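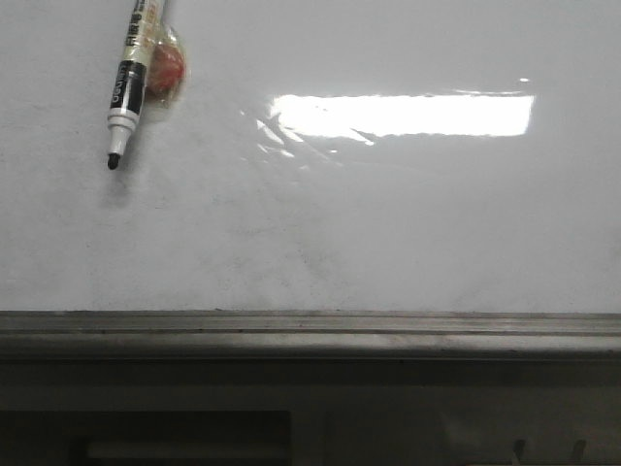 Can a machine tidy up after people yet? In controlled settings, and for a short list of tasks, it can; in an ordinary home or on a working shop floor, it still needs a person close by.

The distinction matters to Reet Siliņa, who leads the chores program at Cirumer. Her group keeps a catalogue of 300 small jobs, from folding tea towels to sorting fasteners, and grades each by how often a machine completes it unaided. Clearing a whiteboard sits well down the list. The wiping is a solved problem on a clean, flat panel. The trouble starts with whatever has been left on it.

A marker and a small wrapped red object, touching one another, are a fair sample of the difficulty. Clear plastic is hard for depth sensors to read, and it catches the light in ways that shift the apparent outline of whatever is inside. A glossy board adds reflections of its own. "A system may decide that a ceiling light is an object and reach for it," Siliņa said. "We have recorded that behaviour on every platform we have tested."

Then there is the matter of judgement. The marker belongs on the ledge. The sweet could belong to somebody, or in the bin, and colour and shape will not settle the question.

Manufacturers have taken different routes. Lanier trains its arms on long recordings of human work and accepts a slow pace in return for fewer dropped items. Soltani favours a narrower machine, sold with 4 fixed routines and no ambition to learn a fifth. The Pludier trial, which placed units in three workshops last December, fell somewhere between the two - general hardware, with a tightly limited set of duties.

Brenda Paredes supervised the largest of those workshops. Her staff found the unit dependable at returning hand tools to a rack and poor at nearly everything softer or shinier. Faint smudges of old marker were another sore point, as the unit judged a board clean well before her staff did. After two weeks it was moved to the tool crib, where it has remained.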